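Lornis Home Help > Kitchen & Dining > Shelves, racks and risers

Is a slatted bamboo rack any good for bowls, or will they slide off?
Viewed 1,393 times

Yulan Yan
Hi all, first time posting so be gentle! We do a big family lunch every July and I'm in charge of the table. Last year everything was flat on one surface, plates next to bowls next to more bowls, and by the time the food came out there was nowhere left to put it. My sister-in-law suggested getting some height in there, so I've been looking at those little slatted bamboo stands, the kind that look like a tiny bench. The one I've got my eye on is from Mellevum and it's cheap enough that I won't cry if it's bad.

My worries are these. We use party paper bowls and plates (the ones with the printed rim, I buy them because they look like real dishes from a distance), plus a few small bright plastic bowls for sauces and olives. Will light stuff like that sit still on slats, or does it skate around every time somebody bumps the table? Do the small bowls tip into the gaps? And is bamboo going to look awful after the first time somebody spills salsa on it? I could just use a cake stand but I only have the one and it's spoken for.

Also if anybody has a photo of one with dishes around it I'd love to see it, because the store page only shows it with a succulent on top, which is no help to me.

Danai Koutsoukos
Oh I have opinions on this one! I've had a bamboo slatted rack for years and it's been a plant stand, a shoe thing, a riser for the toaster and now mostly a plate shelf, so yes, get it.

For sliding: a plate is fine. A plate's rim and base are wide compared with the gaps, so it lies across several slats at once and just stays put. The one time I had a plate move was when my nephew leaned on the whole table, and then everything moved, so I don't blame the rack. Bowls depend on the bottom. Big paper bowls with a wide flat base are okay but I wouldn't put them near the edge when they're empty, they weigh nothing and a breeze from the patio door will take them. Put the food in first, then lift them up. Small round sauce bowls are the fussy ones. Set yours down and give it a poke before you trust it with olives.

What I'd do at your lunch is put the plates up top and line the bowls up on the table alongside. People reach for a plate first, so it's nice to have those a bit higher, and then the open space under the slats is free for napkins or the bread. I love that space. You can see right through these things from the side so it doesn't feel like you've built a wall in the middle of lunch.

You asked for photos with dishes, so:
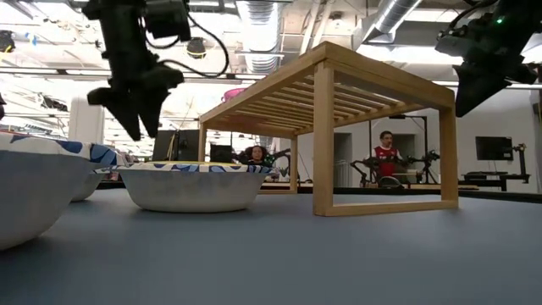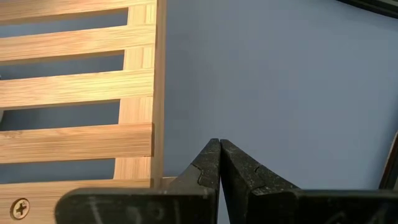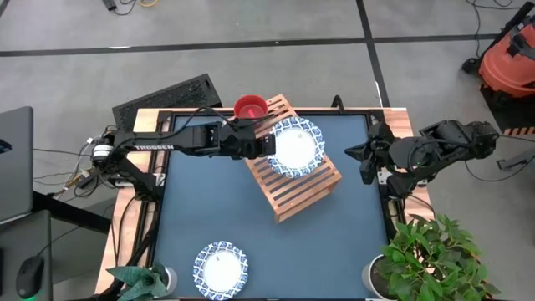
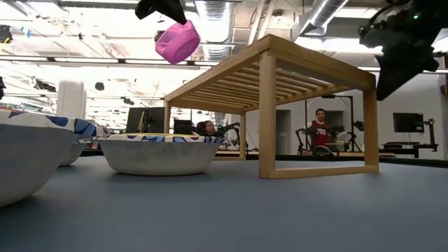 The slatted rack with party dishes and a small bright bowl or two; second photo is the wood up close.

The close one is worth a look before you buy, for the screw. It's a regular Phillips head and it sits flush with the wood, and that's what you want, because a proud screw will snag a tablecloth in about a second (ask me about my good linen one. Or don't). Run your thumb over every screw when yours arrives. If one's sticking up, a quarter turn by hand usually does it. Please don't use a power driver on bamboo, I split a rail that way and had to glue it and it was never pretty again.

Have a look at the slats too, at how the edges are a little rounded. Sharp-edged ones are harder to wipe and they leave dents in paper plates once there's potato salad on them.

On salsa: wipe it right away with a damp cloth, then a dry one. Tomato will leave an orange shadow if it sits through the whole party. I rub mine with Gelex board oil every now and then, when it starts looking thirsty, and let it sit overnight before anything goes back on it. Don't soak it in the sink and definitely don't put it in the dishwasher!!

One more thing, measure your biggest plate and take that number to the store. Mine turned out a bit narrower than I'd pictured and I can only get one dinner plate on it comfortably. You might want 2 of them for a family lunch, side by side, or one at each end.

K. at Salcedo Street
just use an upside down box with a cloth over it. did that for my daughters graduation, 872 compliments lol. bamboo is ok I guess but mine got moldy in the garage

Yulan Yan
Thank you both! Danai, the thing about filling the bowls before they go up would not have occurred to me, and I'm the person who always sets everything out empty two hours early. I'm going with plates up top and bowls along the side.

K, how damp is your garage? I was going to keep mine in there the rest of the year and now I'm nervous.

K. at Salcedo Street
pretty damp, the water heater leaks. keep it in a closet

Danai Koutsoukos
Closet, yes, and stand it up so the slats get some air. Mine lives on top of the fridge between parties with the cereal on it. Let us know how the lunch goes, and what you end up doing with the olives!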